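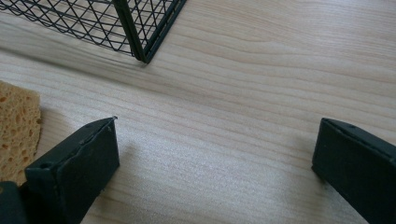
Bare wood surface

Stovwood Table Oil - FAQ

How much do I need for one table?
One small tin does a 6 foot top, two coats. Bare softwood drinks more so get the big one.

Do I have to sand first?
If it's bare wood, yes, lightly. 120 grit then 180, with the grain. Don't go finer than that, the oil wont soak in.

What about wood that's already varnished?
No good. Oil sits on top and stays sticky. Strip it back to bare wood first, all of it, edges too.

How do I put it on?
Lint-free rag. Thin coat. Wait 15 minutes, wipe off everything still sitting on the surface. Everything. Most of the emails we get are about tacky tables and it's nearly always too much oil left on.

How long between coats?
Overnight. Longer in a cold garage. Below 60 degrees F it slows way down and you may be waiting 2 days.

When can I use the table?
Light use after 72 hours. Hot mugs, wet glasses, kids' paint: give it 5 days.

It's still sticky after a week, help
Rag with a little mineral spirits, rub down, let it dry with a window open. Then one very thin coat, or just leave it.

Can I throw the rags in the trash?
NOT balled up. Oily rags can heat up and catch fire by themselves. Lay flat outside to dry, or soak in water and seal in a metal can. Please read this one twice.

Is it OK for cutting boards?
Table oil, no. Use Bonsu Board Oil, same shelf, green lid.

Will it change the color?
Yes, a bit warmer and darker. Pine goes honey, walnut goes a lot darker. Test underneath first. We can't refund opened tins over color.

What's the difference between Stovwood and Flodeletti?
Flodeletti is our wax. Goes over the oil if you want more sheen. Wait til the oil is fully cured. Never wax first.

How often do I re-oil?
Once a year for a dining table, we do ours in November before the holidays. Desks can go longer. If water stops beading, it's time.

Do you ship to Alaska and Hawaii?
Ground only, so Alaska yes (slow), Hawaii not at the moment.

Where can I buy it in person?
The Prernach store, back counter. Open til 6 pm. Call ahead for the big tins, they go fast in teh fall.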